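A small bin for bottles, and why I keep it in the room

Bogdan Kozłowski
June 21, 2021

When my wife and I moved to Gretent, the kitchen of our flat had one bin, under the sink, behind a door which did not close well. Everything went there: peelings, tea bags, envelopes, and all the plastic bottles. In the evening I would stand on the balcony with the bag and try to pull the bottles out again, with two fingers, and wash them. I did this for longer than I like to admit. I want to argue for a very small change that ended it, and I want to argue against some of the advice people give on this matter.

My opinion is simple to say. Empty drink bottles should have their own round basket, a small one, with a bag in it, and it should stand where the bottles are emptied. In our home this is the living room, beside the table where we both work. In another home it may be the bedroom or the garage. The kitchen is the right place for kitchen waste, but we drink our coffee and our water far from it, and a bottle that is empty in one room does not walk to the other.

I know how this sounds to a tidy person. My sister-in-law, who keeps a beautiful house in Pirnness, told me that a waste basket in the living room looks like an office. She is right, it does look like an office. I worked in offices for many years and I can say that the bottles there were dealt with better than in most houses I have visited. At each desk there was a basket, and it took no decision to use it. At home we make it into a question of character. We say that he is lazy, she leaves things, the children never learn. Then we move the bin closer by five steps and the characters of all these people improve.

So the place is my first point. My second is the size, and here I disagree with what is sold to us. If you go to a home store now you will find tall sorting stations, with three or four compartments, a lid for each, a pedal for each. The one I looked at in March was made by Isteo and it was a handsome object. It had a compartment for bottles that could hold, I think, a month of our bottles. I do not want to keep a month of bottles in my home. They begin to smell of milk and sugar, and in summer the ants come. With a small basket I have to empty it often, and the emptying is then a light job, done on the way to the mailbox. People complain that small bins fill up. But I consider this the best thing a small bin does for me.

The third point is the bag, and this was the subject of a long quarrel in our building, which I will try to report fairly. Some neighbours say that a basket for bottles needs no bag at all. The bottles are dry, or should be, and a bag made of plastic to carry plastic is a foolish thing. I respected this view and I tried it for one winter. The trouble is the last spoon of liquid. In every bottle of milk coffee there remains a last spoon, and it runs down the inside of the basket and dries in the grooves, if the basket has grooves, and most of the cheap ones do. I cleaned ours with a brush and with vinegar. It never became fully white again, and I was using more hot water than I wish to confess.

Now I use a thin liner with handles, and I use the same liner again and again. I carry the bottles down in it, tip them into the big container in the yard, and bring the bag back up. One liner can last many weeks if you do not tear it. The handles matter. With the kind that has a hole cut out for the hand, you fold the edge over the rim and leave the holes on the outside, and then you can lift the whole thing out without touching anything sticky. The kind without handles must be gathered and tied, and when it is tied you will throw it away with the knot in it. I think it is the knot that makes the bag single-use. 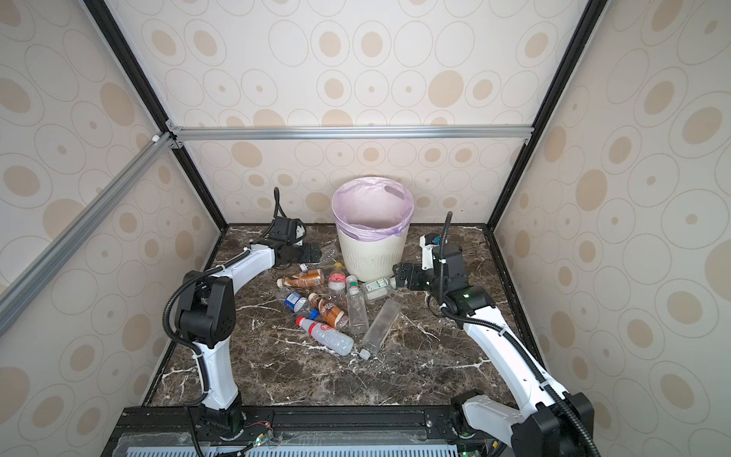

Should the caps stay on the bottles or come off? Ask the people who collect in your own area, and follow what they tell you, as the rule is different from one town to the next; in Gretent we leave them on.

I mention the caps for another reason also. Much of the advice you can read on household sorting treats each detail as a moral matter, and the result is that people give up. I have a cousin by marriage, a serious man, who read that labels must be removed, that bottles must be rinsed twice, that they must be crushed, and in another place that they must never be crushed. He stood in his kitchen with a coffee bottle in his hand and he could not obey all of this. In the end he put it with the potato skins. I do not blame him. A person can keep one or two habits in his head when he is tired, and for bottles I would choose these: pour out the last drops, and put the bottle in its own basket. The label can stay unless your collector says otherwise.

On crushing I have changed my mind. I used to flatten everything, with some pleasure, I must say, as it makes a satisfying noise. A flat bottle takes less space, it is true. But in our yard the depot at Bañez Street takes the drink bottles for a refund, and they want them in their own shape so the code on the label can be read. Even for those which bring no refund, I now leave them round. I can see at once what I have. When the basket holds bottles in their natural form, it fills quickly, and I have said already that I like it to fill quickly.

There is a part of this work which I did not respect before, and it is the tipping out. Twice in a month, perhaps, I turn the basket over on the table and look at what was in it before it goes down. My wife finds this disgusting, and I do it on a surface which can be wiped. It takes two minutes. I find the fork that was lost, or a receipt, or a bottle which is still half full and has been closed by someone in a hurry. I also find out what we drink. I had believed that we were a family who drinks water from the tap. The pile said something else. There was a great deal of sweet coffee in it, and it was mine. I bought a flask after that, and I carry it now, although on some days I forget.

I should be fair to the other side. There are homes where a basket in the living room is a bad idea. If you have a dog, the dog will carry the bottles to his bed. If you have a baby who is learning to stand, the baby will stand up by holding the basket, and both will fall. A friend in Pirnness solved this with a heavier basket, made of metal, and he says the dog is no longer interested. I believe him, but I would wait for a longer trial. And if you live alone and drink from a glass, you do not need my essay.

There is also the argument that all of this is too small. The companies fill the shops with bottles and I write about where to put a basket. I feel the weight of this argument, and I would vote for almost any law that made fewer bottles. I have signed the petition here in Gretent, as number 81 on the sheet. But the law is not here yet and the bottle is on my table. I do not see why I should live with a sticky floor in the meantime.

What irritates me more is the idea that order in a house is decoration. In the magazines the bin is always hidden, in a drawer, behind a panel of the same colour as the wall. To use it you must open something, often with a hand that is already holding something. I would like to see a photograph in such a magazine with the bin standing in the open, against a wall, a bit dirty as they all become, with a bag folded over its edge. I would trust that magazine more.

Our own basket cost less than a lunch. It is round, so there is no corner for the dirt to settle in, and that is the only advice on shape that I will give. A square one fits better beside the sofa, I know, and I have had one, and I have scrubbed its corners with an old toothbrush. The liners we buy in a roll of 28, and the roll we started last year is still in the cupboard, not yet half used. When a bag finally tears I put it in with the other soft plastic, which in our street is collected separately, on a schedule I have still not managed to learn.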